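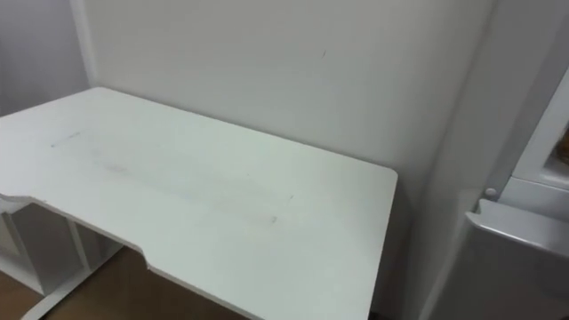
Week six was when our arm stopped trusting its own sense of height, and I lost most of April to it. We named the project Plotby, and the job sounded easy: reach down, touch the desk, lift, repeat. On run 42 it just kept pushing. The joint current climbed, the arm shuddered, and I hit the stop button way later than I should have (I was eating a bagel, sorry Piret). Our first guess was the depth camera, and I still think a matte white top with a white wall behind it gives it very little to hold on to – a few faint smudges and a speck, and then you're out of features. So I spent two evenings tuning the camera. Wrong guess!

Kęstutis Rebane found the real fault in the log. The contact limit was set to 132 in the config file, but the controller read its own saved copy, and that one still said 8 from the old bench test. Eight was a scale factor back then, so the limit came out way too high and the stop never fired. We deleted the saved copy, made the arm refuse to start if the two values differ, and ran it 130 more times. It tripped when it should every time. I also moved the stop button next to my left hand, and food is banned during runs now.

Shared 8 times | 3 comments

Piret Eglītis: The bagel is going in the final talk.

mjorn: Had the same stale config thing on our gripper, ugh. Do you compare on every boot?

Kęstutis Rebane: Yes, every boot – it's one line.

Contact: Plotby student team | Back to top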